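# Chapter 7. The Small Print

At some point in October, usually on the worst evening of a cold, you'll unfold a medicine leaflet on the nearest table and try to find one fact. How many, how often, with food or without. The fact is in there. So is the fax number of the company.

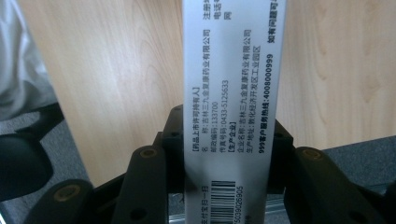
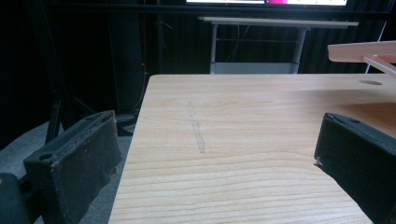

Package inserts are among the most widely printed and least read documents in the modern home. My students at Darstead used to bring them in by the shoebox, and the longest we ever measured ran to 1460 words on one side, with the dose in the second-to-last paragraph. The author, whoever that was, had left the reader to dig.

It would be easy to blame the author. We'll try to resist that for a few pages, as this is a chapter about layout and the author of an insert has very little of it to play with. A leaflet has to fold flat enough to share a box with the pills. It has to name the people who answer for the product and the people who made it, which may be the same people, in which case it names them twice. It has to give an address. Somewhere there must be room for a barcode, and after that the reader is welcome to whatever is left.

What is left can still be used well or badly. Bold type is the cheapest tool we have, and the first to be wasted. Brackets around a heading cost two characters and can be spotted by a tired person in poor light – more than can be said for most of the headings in this book.

In this chapter you will learn to:

- tell a heading from a line that merely happens to be short
- decide which single line on a narrow sheet deserves the heaviest type
- set contact details so that a phone number can't be mistaken for a postal code
- fold a sheet without putting the crease through the dose

You'll need a ruler, a pencil and one insert from your own medicine cabinet. Clear some table first. The Skekville worksheets on page 236 assume a flat surface, and the folding exercise on page 184 should be done again before you start them, however well you think you remember it.

## 7.1 What the reader came for

Start with the reader, who has a headache.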